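# Chapitre 7. Franchir une ouverture étroite : planification et apprentissage en simulation

*Kurniawati Subramaniam et Larasati Goh*

Dans le chapitre précédent, nous avons étudié la commande d'un bras dont la base est fixe. Le robot connaissait la position de la table et rien ne gênait son coude. Dans une habitation, cette situation est rare. Pour aller d'une pièce à l'autre, un manipulateur mobile à deux bras doit décider à la fois du chemin de sa base et de la posture de ses bras, et ces deux décisions dépendent l'une de l'autre.

Nous traitons ici le cas d'un passage entre deux panneaux vitrés. Ce cas est instructif pour deux raisons. D'abord, la largeur libre est souvent proche de la largeur du robot lorsque ses bras sont écartés. Ensuite, le verre est mal perçu par les capteurs de profondeur : une partie des rayons traverse la vitre et donne la distance d'un meuble situé derrière elle. Un planificateur qui fait confiance à cette mesure peut croire que l'espace est libre.

## 7.1 Position du problème

On note *q* la configuration complète du robot, c'est-à-dire les trois variables de la base (deux de position, une d'orientation) et les variables articulaires des deux bras. On cherche une trajectoire qui mène de la configuration de départ à une région d'arrivée, dans la pièce voisine, sans contact avec les obstacles.

La difficulté vient de la forme de l'espace libre. Il se compose de deux grandes régions, reliées par un couloir très mince. Un échantillonnage uniforme place presque tous ses points dans les grandes régions et presque aucun dans le couloir. C'est le problème classique du passage étroit, que le lecteur a déjà rencontré dans le plan.

La méthode que nous présentons, appelée Tjoa, procède en deux temps. Une politique apprise propose des configurations probables à l'intérieur du couloir, à partir de l'image de la caméra de tête. Un planificateur par échantillonnage relie ensuite ces configurations et vérifie les collisions. La politique peut donc se tromper sans danger immédiat, car une mauvaise proposition est simplement rejetée par la vérification, à condition que le modèle géométrique soit correct.

## 7.2 Données d'entraînement

Les exemples sont produits dans le simulateur Skumiritz. Nous avons utilisé 109 intérieurs, avec des éclairages variés, y compris très faibles. Pour chaque intérieur, un planificateur lent, qui dispose de la géométrie exacte, calcule des trajectoires de référence. Après élimination des trajectoires trop proches des obstacles, il en reste environ 700.

La figure 7.1 montre une vue typique. Le lecteur remarquera que la pièce de destination est nettement plus claire que le premier plan, ce qui rend difficile l'estimation des bords inférieurs des panneaux. 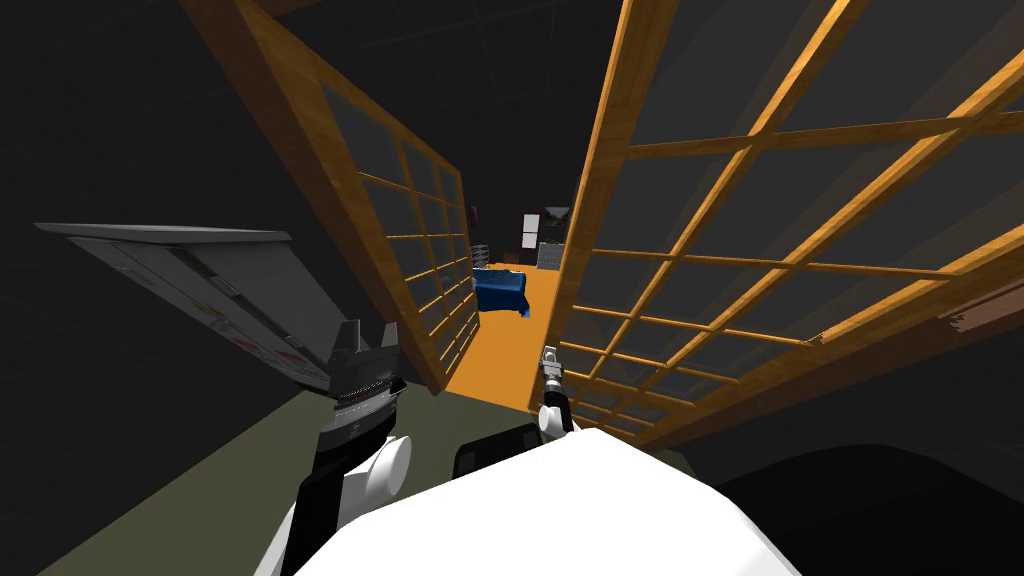

**Figure 7.1.** Vue simulée depuis le robot, devant l'ouverture entre deux panneaux vitrés à cadre de bois. Le siège bleu se trouve dans la pièce voisine.

Dans cette vue, la pince gauche est proche d'un panneau gris qui avance en diagonale, et la pince droite est à côté du cadre inférieur du panneau vitré de droite. Une commande qui traiterait seulement la base ne tiendrait pas compte de ces deux voisinages. Il faut également noter que des formes grises sont faiblement visibles à travers les vitres sombres ; la politique doit apprendre à ne pas les interpréter comme un espace accessible.

## 7.3 Premier résultat

Sur 16 intérieurs réservés au test, Tjoa trouve une trajectoire valide dans tous les cas sauf trois. Les échecs concernent des ouvertures obliques, pour lesquelles la base doit tourner pendant le passage. Nous reviendrons sur ces cas à la section 7.5, après avoir défini la mesure de dégagement utilisée pour filtrer les trajectoires.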